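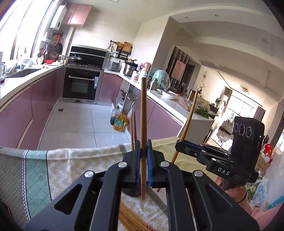

*Chopstick sorting, both grippers in use, view from the first one.*

**Pass/fail rules for thin stick handling with hand-held grippers?**

posted by gunach_bench

I am writing the working rules for a set of household recordings made with two hand-held grippers. The task is sorting wooden chopsticks on a cloth in a kitchen. We have 2,230 recordings and the first check kept 2,017. The rest were thrown out by different people for different reasons, and I can't defend all of those decisions.

Specific points:

- Does a stick passed between grippers need a moment where both hold it?
- Is a slip a fail if the stick is picked up again?
- Should the cloth be fixed down?

The Zarbridge notes we started from only cover cups and boxes.

---

**Kuo**

1. Yes, if the task sheet calls it a handover. Write down a minimum. We use 6 video frames with both sets of fingers closed on the stick. Anything shorter is logged as a drop and catch.
2. Keep it, but label it. A slip with a clean recovery is useful for training. A slip where the operator reaches in with bare fingers is a fail.
3. Leave the cloth free if it would be free in normal use. Record the fabric type. A folded edge will catch stick ends, so state whether sticks may start across a fold.

Also fix the grip point. "Hold the stick" is too loose. Ours reads "upper third, printed end down", and disagreement between checkers fell once that line was in. Have two people check the same batch of 24 before you release the rules, then compare their logs line by line.

---

**grustex_user**

Just tape the cloth. Saves time.

---

**tallow_lane**

Taping changes the task, so I would not do it unless the sheet says so.

One addition to the list from Kuo: put a version number on the rules and store it with each recording. Do not apply new rules to old recordings without checking them again. You will have to go back through your rejected ones anyway, as the reasons were never written to one standard. Wipe the finger pads between batches and note it in the log. Grease from a working kitchen changes the grip on thin wood.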